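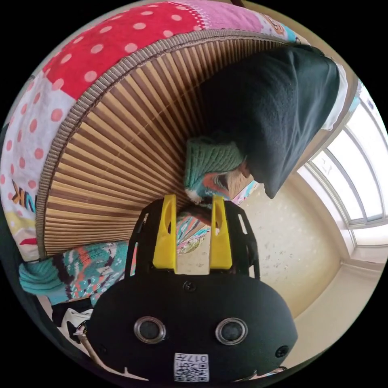 A patchwork blanket draped over a woven bamboo mat.

How a Public Meeting Works
A guide for younger readers from the Wimstead Office of Civic Education
Last updated 03/10/2024

Many people learn about government by watching large events on television. There may be a stage, a flag, and a crowd listening to a person at a microphone. Events of that kind are one part of public life. A public meeting is another part, and it is open to you even though you are too young to vote.

What is a public meeting?
A public meeting is a gathering where elected officials do their work in front of the people they serve. In Wimstead, the town council meets twice a month in Zemach Hall. Council members talk about roads, parks, the library, water bills, and many other matters. When they have finished talking, they vote.

The law says that the council must do most of its business in the open. It may close the doors only for a small number of reasons, such as talking about a court case or a private matter concerning a town worker. Before it does so, a member must state the reason out loud, and the reason must be written down.

What is an agenda?
An agenda is a list of the things that will be discussed, in order. The town clerk posts the agenda on the board outside Zemach Hall and on the town website three days before each meeting. If a subject does not appear on the agenda, the council usually cannot vote on it that night. People who care about a subject can then plan to be present when it comes up.

Who sits where?
The council has seven members. They sit at a long curved desk at the front of the hall. The council president sits in the middle and decides whose turn it is to speak. The clerk sits at a small table to the left and writes down what is decided. These written notes are called the minutes. The public sits in rows facing the council. The hall holds 200 people, and when it is full, others may listen from the lobby through a loudspeaker.

May children speak?
Yes. Any person who lives in Wimstead or goes to school here may speak during the part of the meeting called public comment. A child under twelve should come with an adult.

To speak, fill out a yellow card at the door with your name and the subject. Give the card to the clerk. When your name is called, walk to the stand and say your name again. You will have two minutes. A green light means you may talk, an orange light means you have 30 seconds left, and a red light means you should finish your sentence and sit down.

Council members do not usually answer questions during public comment. They are there to listen. A member may ask town staff to write to you later.

Rules for the audience
Please do not clap, boo, or call out while another person is speaking. Small signs are allowed if they do not block anyone's view. Food must stay in the lobby. You may leave at any time, and you do not need to stay until the end. Some meetings run very late.

What is a petition?
A petition is a written request that many people sign. Under the town rules, a petition with at least 300 signatures from residents must be placed on the agenda of a coming meeting. Signing does not decide the matter. It only makes certain that the council will discuss it in public.

An example from our town
One January, the town planned to close the footbridge at Domański Park for good. Repairs would have cost a great deal, and the council had already asked for a price to take the bridge down. Pupils at the school across the creek used the bridge every morning. With help from their teacher, Bogumił Kaczmarczyk, they wrote a petition and collected 1132 signatures.

Four pupils spoke at the next meeting. One of them had measured the walk to school by way of Gaso Road and told the council that it was more than 600 yards longer. The council talked for almost an hour and then put off its decision so that engineers could look at the bridge again. In the spring it voted five to two to repair it. The two members who voted no said that the money was needed for storm drains, and their reasons are recorded in the minutes.

Words to know
Agenda: the list of subjects for a meeting.
Minutes: the written record of what was decided.
Motion: a formal request for the council to do something.
Second: what a different member says to show that a motion should be discussed.
Quorum: the smallest number of members who must be present for a vote to count. In Wimstead the number is four.
Ordinance: a law made by a town or city.

Before you visit
Read the agenda with an adult and choose one subject that interests you. School groups should write to the clerk two weeks ahead so that seats can be set aside. Copies of this guide are available at the front desk of Zemach Hall.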